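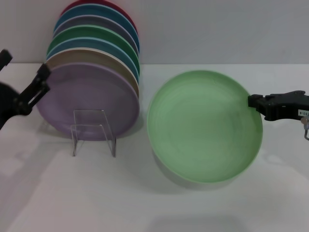 Right gripper drops its hold on bowls after a while, plates are fine

Posted by Ashton McAlister, 29 Aug 2019

Hi all, long-time reader, first time posting. I look after a two-arm tabletop cell at Kadora that sorts dishes. Plates go in a clear acrylic stand, bowls get picked up by the rim and moved over. The left arm has been no trouble at all. The right one does fine for the first hour or so and then starts letting bowls slide. It closes, it lifts, and somewhere on the way across the bowl tips down and ends up on the table. Nothing has broken so far (they're tough little bowls) but I have to stop the cell and start over every time.

So far I've wiped the jaws, swapped the bowl for a new one of the same kind, and bumped the grip force up twice. The force change helped for one afternoon. After that it was right back to slipping, and now I'm scared to push it higher because I don't want to chip a rim. Is this a worn pad thing, or should I be looking at the motor? I'd love to not pull the whole gripper if I don't have to.

Lindalva Vasconcelos

Put the force back where it was before you do anything else! I did exactly what you did on ours and all I got was a hotter gripper and the same problem.

My money is on the zero position. Ours drifted as it warmed up, so the controller believed the jaws were tighter than they were. Easy to check - run it cold, close it on nothing, write down the position it reports. Then let it cycle for an hour and do it again. Ours was off by 17 counts, and on a thin rim that was plenty. If yours moves too, look at the two screws that hold the finger to the carriage. One of mine had backed out just enough that you couldn't see it, but you could feel it if you wiggled the finger by hand (power off, please). I cleaned the threads, put a dab of the medium-strength threadlocker on, snugged both up evenly and ran the homing routine again with the jaws empty. It's been good since November.

While you're in there, follow the cable with your fingers all the way back from the gripper. If it goes tight when the wrist is rolled toward the bowl, give it more slack. A cable that tugs on every trip will loosen things for you all over again.

One more thing, the pads. If they feel shiny or slick, change both of them, never just one. I do mine every 3 weeks whether they look bad or not.

Leire Bermúdez

Same problem here, different robot. Lindalva's check is a good one. I'd also look at where you're grabbing. If the jaw only gets the very edge of the rim, the weight of the bowl wants to swing it down, and no amount of squeezing fixes that for long. I moved our grab point in by 8 mm and slowed the lift, and that was pretty much the end of it. Try it on one bowl with the speed way down and keep your hand on the stop button.

Alby Costigan

could be the motor. we replaced ours, cost 795 with shipping, worked after that. never did find out what was wrong with the old one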